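Prurkar Mulligan Batting Tee Review

By Josée Gauthier

I coach JV softball in Jedivstead and help out with the baseball hitters when the gym schedule forces us to share. We went into March with tees that leaned, tees that sank, and one that had been taped so many times the ball sat crooked on it. I bought the Prurkar Mulligan with my own money for $50. I wasn't asked to write this. 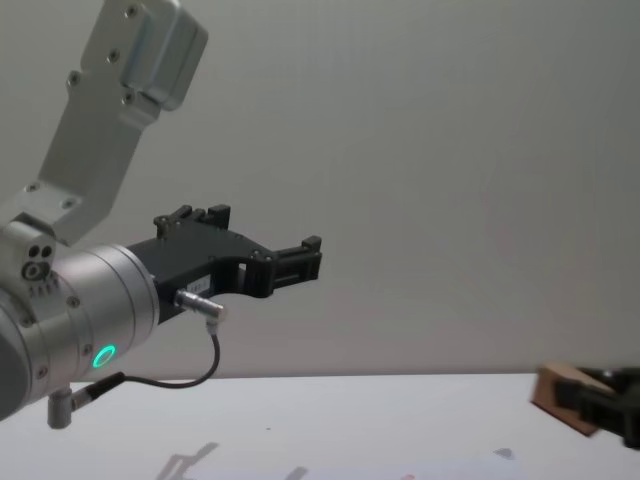 GEAR REVIEWS

The Mulligan is a one-piece-base tee with a telescoping stem and a soft rubber cup on top. The base is shaped like home plate and is heavier than it looks in the box. There is a socket in the middle and one near the front edge, so you can set the ball even with the hitter's hip or out in front of it without making her move her feet. I like that. A lot of younger hitters never learn where contact should be on an inside pitch because the tee is always in the same spot.

Setup takes almost no time. The stem drops into the socket and turns until it clicks. The instructions are one folded sheet with very small print, and the drawing for the front socket is upside down, but you won't need it.

How we used it

We put 3000 swings on it before I sat down to write. I know the number because we keep a tally on the cage clipboard for every station. Most of those were indoors on turf. The rest were on the dirt along our left field line, once the field was dry enough to walk on.

Hitters ran from freshmen who had never played above rec ball to two seniors on the baseball side who hit the ball very hard. We used leather balls for most of it and the heavier training balls for one week. Bats were whatever the kids brought.

The base

The base stays put. On turf it did not slide at all on clean swings, and on a bad swing that caught the stem it would tip, roll on its edge and settle. On packed dirt it was just as good. On loose dirt it moved a little each time somebody caught it low, and we had to kick it back into place every few hitters.

The weight is a tradeoff. I carry our gear from the parking lot to the field in 2 trips, and this tee made the second one worse. There is a cutout in the base that works as a handle, but the edge is sharp enough that you notice it by the time you reach the dugout. If you are a parent buying one for the backyard, you won't care. If you travel to tournaments, pick one up in the store first.

The stem

This is where I have my main complaint. The stem holds its height by friction, with no pin or clamp, and when it was new it was so tight that some of my smaller players couldn't raise it without stepping on the base. After a few weeks it loosened up and was just right. By the end of the test it had started to drop on its own when it was set near the top of its range. Not on every swing, but often enough that a hitter working high strikes had to check it.

Wiping the inner tube with a dry rag helped. Dirt gets in there and I think that was half the problem. We now wipe it down on the days we've been outside, and it has held better.

The low end is very good. It goes down far enough to work on a pitch at the knees, even for my shortest player. Our old tees could not do that, and we used to hit low balls off a cone.

The cup

The cup is soft and the ball sits well on it. You get very little feel of rubber when you hit the bottom half of the ball, so the kids weren't scared to swing down through the zone. Late in the test it had a small split on one side. It still works. A replacement cup comes in the box, and swapping it takes a good hard pull.
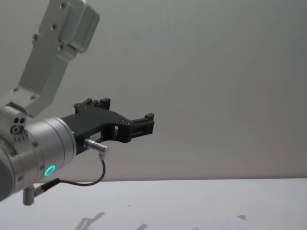
Robot arm over a white table, wall behind.

Compared with the Tirnanine

The baseball team has the Tirnanine, so we set them side by side for 3 practices and let the kids pick. The Tirnanine folds up and fits in a bat bag, and its stem has a twist lock that has never slipped on us. It also falls over a lot. After the first day most of the hitters were lining up at the Mulligan because they got tired of picking the other one up.

For a bag you carry yourself, I'd take the Tirnanine. For a cage or a garage where the tee stays in one place, I'd take the Mulligan.

Who it's for

High school and middle school teams with an indoor space will get the most from it. It works for baseball and softball with the same cup. For tee ball age I would look at something lighter, mostly because a little kid can't move this one out of the way.

What I'd change: a lock on the stem, a smoother handle, and a carrying strap. I'd also like the height marks painted instead of molded. In our cage, with the lights as bad as they are, the girls can't read them and end up setting the height by feel.

I have ordered a second one for the other cage.

Rating: 4 out of 5

Get our gear reviews by email. Enter your address to sign up for the newsletter. You can unsubscribe at any time.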